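Stuveck Tenants' Association
Shared Kitchen and Pantry Grant: second progress report
July 2019
Prepared by Negin Fallahi for Ermanno Lombardi, Cindbridge Neighborhood Fund

Dear Ermanno,

You asked for this report to be shorter than the last one and to contain more facts. I have done my best on both counts, though I should warn you that the facts are mostly about plumbing.

Where we are

The kitchen on the ground floor of the Vorninberg building is open. People cook in it. When I last wrote to you it was a room with a sink lying on its back, so I would like that sentence to be given its full weight. The first meal cooked there was a pot of lentils, made by Cristian Villanueva while he was supposed to be testing the stove. He tested it for most of an evening.

The pantry shelves are up and stocked. Residents take what they need and leave what they can, and what they can leave is, overwhelmingly, canned corn. We now hold more canned corn than I believe the building could eat before the end of the grant. Janaína Cavalcanti has offered to run a corn evening. I said yes before asking what that was.

The cooking classes have started. We promised you three before the summer and held three, which pleased me more than it should have. The first was soup, the second was bread, and the third was listed as "knife skills" and became soup again when it was discovered that everyone had brought their own opinion on how to hold an onion. Attendance was good at all of them. The bread class ran late, and there was a complaint about the smell from the second floor, followed by a request from the same apartment for a loaf.

What has not gone to plan

The water heater. In the first report I described it as "due shortly." I have looked at that phrase many times since. The supplier, Escobar, sent one that was too wide for the closet, took it back, and then sent the same one again with a new delivery slip. The right one arrived in the end and Eliécer Carhuamaca put it in. We lost a month of use, and I have learned a good deal about closets.

The ventilation permit also took longer than expected. The city office wanted a drawing of the hood. We sent one. They wanted it from the side. We sent that. I understand that the file now holds a very complete portrait of the hood, and the permit has been issued.

The sign-up sheet does not work. People write their first names only, and this is a building with a great many Marias. We are switching to apartment numbers, which I am told is cold and bureaucratic, and which will let me know who left the oven on.

Money

You approved a change to the budget in the spring, moving $2,000 from "furnishings" to "plumbing, other." All of it has been spent, chiefly on other. The furnishings line has survived the cut because people gave us furniture. We were offered far more of it than we could take, including a piano, which we turned down with real regret on my part and relief on everyone else's.

Most of the cabinets and drawer units came from an office that was closing down. They are gray, they are sturdy, and they have the cheerfulness you would expect from a life spent holding invoices. Eliécer wants to paint them. Janaína wants to leave them alone until we have agreed on a color, which in this building is a way of leaving them alone forever.
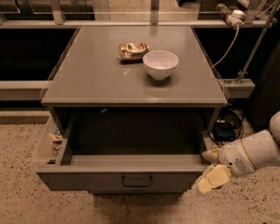
Dishes are the other matter on the furnishings line. We bought a set of bowls and plates, and they have been migrating upstairs ever since. I don't think anyone is stealing them. Someone takes soup home to a mother or a neighbor, the bowl gets washed and put in a cupboard, and by the next week it has always lived there. I put up a polite note. It brought back several plates, one of which was not ours. A less polite note is in draft, and Cristian has asked to see it before it goes up.

Between now and the final report

Classes start again in September, with Janaína in charge of the program and a firm ban on repeating soup. We would like to try one for kids, if we can settle who watches the stove and who watches the kids. The pantry needs a lock that more than one person can open. At present Cristian has the key, and Cristian works nights, so the pantry keeps the hours of an owl.

I also have a request. The grant terms say unspent class money must be returned at the end of the year. We will have a little left, thanks to the amount of donated corn that found its way into the lessons. I would like to keep it and put it toward a second refrigerator. The one we have is fine, but it is shared by a whole building, and relations inside it are getting tense. If you can approve this by email, I will send the quote the same day.

You are welcome to visit whenever you like. Please come hungry and, if you have any influence with Escobar, please bring it with you.

With thanks,
Negin Fallahi
Stuveck Tenants' Association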